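How Wood Is Dried

A living tree is full of water. The water moves up from the roots through very thin tubes, and a good deal of it stays in the trunk after the tree is cut down. Wood in this state is called green wood. The name has nothing to do with its colour.

Green wood is heavy. In some kinds of tree, the water weighs more than the wood itself. Before the wood can be made into a door or a chair, most of that water has to come out.

Where the water is

Wood is made of tiny cells shaped like drinking straws. Water is held in two places. Free water fills the hollow middle of each cell. Bound water is held inside the cell walls.

Free water leaves first. The wood becomes lighter, but it stays the same size. When the free water has gone, the bound water starts to leave. The cell walls then become thinner and the wood shrinks.

Drying in air

The oldest method is to stack the planks outdoors under a roof. Thin strips of wood, called stickers, are placed between the layers so that air can pass over both faces of each plank. The ends are often painted, as water escapes fastest from there and the ends may split.

At the Ilemar timber yard, a stack of oak planks was weighed in May, when it was built. One sample plank was then weighed again and again until its weight stopped changing. This took 300 days.

Drying in a kiln

A kiln is a large heated room. Fans push warm air through the stack. The kiln at Kernbridge starts cool and damp and is slowly made hotter and drier. If it were hot and dry from the first day, the outside of each plank would shrink before the inside, and the plank would crack. A load of pine takes 7 days.

Why boards bend

Wood does not shrink evenly. It shrinks most along the curve of the growth rings, less from the centre of the tree towards the bark, and hardly at all along its length. A plank cut from the side of a log may curl across its width. This is called cupping. A twist from one end to the other is called winding.

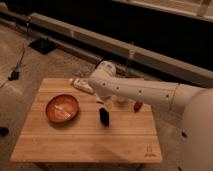
Cupping matters most where a flat surface is needed. A shelf can be slightly curved and still hold books, but a work surface that is not flat will rock, and things placed on it may roll. The light-coloured wooden board under the white robot arm is being used as a small tabletop, and a tabletop is one of the uses for which wood should be well dried first. A board can be checked by laying a straight ruler across it and looking for light underneath.

Dry wood still changes

Dried wood takes in water again when the air is damp and gives it out when the air is dry. This is why a wooden door may stick in wet weather and open easily in a dry spell. Paint and varnish slow the change down but do not stop it.

Words to know

Green wood: wood that has not been dried.
Sticker: a thin strip that keeps planks apart in a stack.
Kiln: a heated room for drying wood.
Cupping: a curl across the width of a board.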